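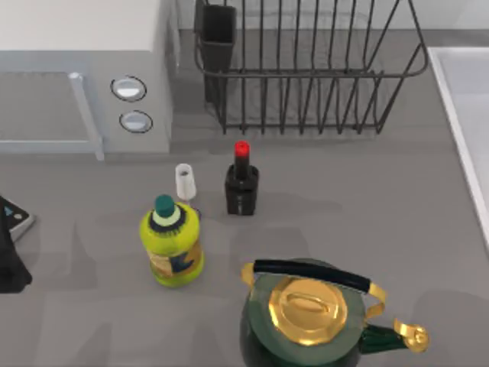 Grethe Hjaltadóttir wrote in to ask whether the kitchen task can be done with the starter files alone, or whether her group needs the add-on models first. The starter files are enough. Everything on the counter loads with them, including the kettle, the bottles and the dish rack.

The steps below cover the first half of the assignment: setting up the simulated kitchen and writing a reach routine for one bottle. Work in pairs if you can.

Before you start

Install Zorkov and open the class project, Flirkach. If it asks to update the object library, say no. The newer library renames several parts and your scripts won't find them.

Step 1. Load the kitchen

Choose File, then Open World, and pick kitchen_a. Let it settle for 30 seconds. The bottles drop a tiny distance onto the counter when the world loads, and their positions drift until they stop.

Step 2. Pick a target

Use the bottle with the red cap for your first try. The yellow-green one is larger and its body is rounded, so leave it for the second half. Click the bottle and copy its name into target.txt.

Step 3. Mark what to avoid

Open the obstacle list and add the small white cup, the yellow-green bottle and the kettle. For the kettle, use the full shape and not the simple box. The box ignores the spout and the arched handle.

Step 4. Write the approach

Start your path above the open counter and come down to the target from there. Set the clearance to 19 millimeters. Anything smaller will pass the checker in some runs and fail in others.

Step 5. Run the checker

Type check reach 94 to run the routine 94 times with small changes in the starting position. The checker prints one line per run. Any line with the word CONTACT means the path touched something on your obstacle list.

If your score changes between identical runs, look at Step 1 again. Most groups in April had skipped the settling time.

Turning it in

Save your script and the checker output in one folder, named with both last names. Upload it to the class page by May 12, 2020. The second half covers grasping and uses the same world file.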